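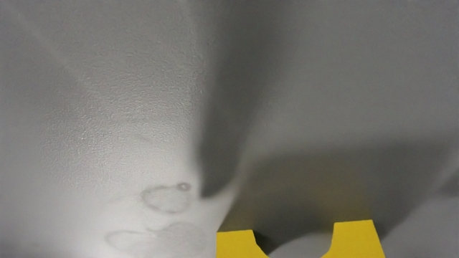
Nokville tea shop to move to larger space on Prerkholm Street

12 May 2024

Tabrizi, the tea shop that has sold loose-leaf tea on the north side of Nokville for 17 years, will close its current store at the end of June and reopen in July at a larger space on Prerkholm Street.

Owner Kamran Rashti said the lease on the new space was signed last month. The building was once a shoe store and has been vacant for almost 4 years.

"We ran out of shelves a long time ago," Rashti said. "We have tins stacked in the office and tins stacked in the hallway to the restroom. If someone wants a particular oolong, there's a good chance I have to move two boxes to get at it."

The new store will have a tasting counter, a separate packing room and seating for customers who want to stay for a pot. The current shop has one table by the window and sells tea to drink only in paper cups.

Rashti said the shop will keep its full list of black, green and oolong teas, along with the herbal blends that make up a growing share of its sales. The house breakfast blend, a mix of Assam and Kenyan leaf, will stay at its present price through the end of the year. Prices on a few of the Chinese green teas will go up when the spring harvest arrives, which Rashti said has more to do with shipping than with the move.

Mei-kuen Tang, who buys the shop's Chinese and Taiwanese teas, will run the tasting counter. She plans to pour a different tea each morning at no charge and to offer paid tastings in the evening for small groups.

The first evening tastings will cover rolled oolongs, with the same leaf brewed several times so that customers can compare the early cups with the later ones. Tang said many people throw the leaves out much too soon.

"A good oolong will go 5 rounds without any trouble," she said. "People make one big mug, leave the leaves in until it's bitter and then decide they don't like oolong. I'd like them to try it with less water and less time before they give up on it."

Sign-up for the evening groups will open at the register in June. Tang said there would be no online booking at first.

The packing room is meant to take over mail orders, which are now filled on the sales floor before the shop opens. Salim Lukumay, who handles the orders, said the shop sends out close to its limit in the weeks before the winter holidays and had to stop taking new ones early last year. He expects the new room to solve that, though the shop is still deciding whether to buy a second heat sealer for the bags.

Customers with a standing monthly order do not need to do anything. Orders due in the last week of June will be sent early, and there will be a short break in shipping while the stock is moved. Lukumay said he would send a notice to everyone on the list once the date is set.

The shop's neighbor in the new block will be Olside, the bakery run by Halima Lema. The two businesses already work together - Olside uses Tabrizi's Earl Grey in a loaf cake and sells the shop's iced tea in summer. Lema said she had told Rashti about the vacant space after the landlord put a sign up.

"I was sending people across town for their tea," Lema said. "Now I can send them next door."

Olside will supply scones and plain cookies for the seating area. There will be no kitchen at the tea shop, and Rashti said he has no plans for a lunch menu.

Arash Safavi, who has managed the current store for the past several years, will stay on as manager. He said the move itself worries him more than anything else, since tea picks up other smells easily and the new space has been freshly painted. The leaf will stay sealed in its original cartons until the paint smell has cleared, and the smoked teas will travel separately from everything else.

The shop is also selling off some of its older stock. Brewing baskets, discontinued teapots and 300 of the square green tins used before the last label change are on sale at the current store until they are gone. The tins are food safe and have an inner lid, Safavi said, but some have small dents.

Gift cards and punch cards will be good at the new address. Punch cards can also be used at the tasting counter, where a full card will be worth one pot of any tea on the daily list.

Hours at the new store will be the same as now, with a later closing on tasting evenings. Parking is behind the building and is shared with the bakery. Rashti said an opening date would be posted on the door of both stores after the final inspection.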